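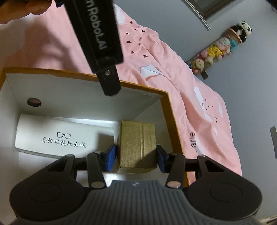

Roasted Chickpeas That Stay Crunchy (Mostly)

I don't trust roasted chickpea recipes. The one everybody links to, on Stitow, has 695 comments, and if you read past the first page you'll find that a good share of them are from people asking why theirs went chewy by dinnertime. The answer they get is "make sure they're dry!" Well, yes. How dry? Dry like a towel or dry like a cracker?

So I've been making batches since May and throwing out the advice that did nothing. What follows is what's left. They are a decent snack. They do not taste like chips, whatever you've been told, and if you want chips you should probably go get some.

What you need

2 cans chickpeas, 15 ounces each
2 tablespoons olive oil
3/4 teaspoon fine salt
Whatever spices you like (smoked paprika and garlic powder for me)
A big rimmed baking sheet, bare metal, no parchment

About the parchment: I know. I used it for years. The chickpeas on bare metal browned better every time I tried it side by side, and a little scrubbing is the price.

Drying

Drain the cans, rinse, and shake the colander hard. Tip the chickpeas onto a clean dish towel, fold the towel over, and roll them around under your palms. Skins will come off. Pick out the loose ones and leave the others alone. Plenty of recipes want you to peel every single chickpea, and I did that once, for a whole batch, with the radio on. The peeled ones were a bit smoother. I could not tell them apart with my eyes shut and neither could my brother-in-law Njoroge Mussa, who is a picky eater and was looking forward to being right.

Now put them on the baking sheet with nothing on them, no oil, no salt, and put the sheet in the oven while it heats to 400. By the time it beeps they should look dull and some of them will have split. I weighed one batch before and after this step and it had lost 81 grams, all of it water that would otherwise have been steaming away under the oil. This is the only trick on this page that I'd call a trick.

Roasting

Take the sheet out, drizzle the oil over, add the salt, and shake until they're coated. Spread them out so they aren't piled up. If they won't fit in one layer, use a second sheet.

Back in for 20 minutes. Shake the pan. Another 10 to 15 minutes, and start checking at 10. You want them a shade darker than looks right. Take one out, let it cool on the counter for a full minute, and bite it. A hot chickpea tells you nothing - they all seem soft in the middle when they're hot. If the cooled one is still mealy inside, give the pan five more minutes.

Then turn the oven off, prop the door open with a wooden spoon, and leave them in there for half an hour. I doubted this step and skipped it twice to see. Both of those batches were soft the next morning. 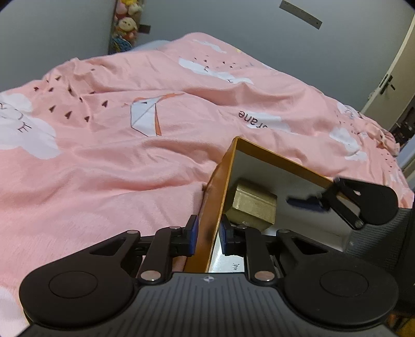 Open box on a pink blanket.

Spices

Add them at the end, while the chickpeas are still warm from the oven. Paprika and garlic powder scorch at 400 and go bitter, and I don't know why so many recipes put them in at the start. Sugar is even worse. If you want a sweet version, toss the finished ones with a spoonful of powdered sugar and cinnamon and eat them that day.

Ranch powder sticks fine. Lemon juice is a bad idea for obvious reasons. Lime zest is all right but fades.

Storage

Most pages say an airtight container, up to a week. I've never had a week. In a sealed jar mine went leathery overnight, and in a bowl with a paper towel over it they were still crunchy on the second day and passable on the third. Nassoro Muli wrote to me after I posted the first version of this to say that her sealed jar works perfectly well, so it may depend on your kitchen. Mine is damp. If you live somewhere dry, try the jar and see.

To bring back a soft batch, spread them on the sheet and give them 8 minutes at 350. Cool before judging.

Air fryer

People ask. It works, in small amounts, and they brown faster on the outside than they dry on the inside. Go 375 for 12 to 15 minutes and shake often. A few will get sucked up against the top and burn. I went back to the oven.

Dried chickpeas

Soak overnight, simmer until just tender, then start from the drying step. The flavor is better than canned. The crunch came out the same.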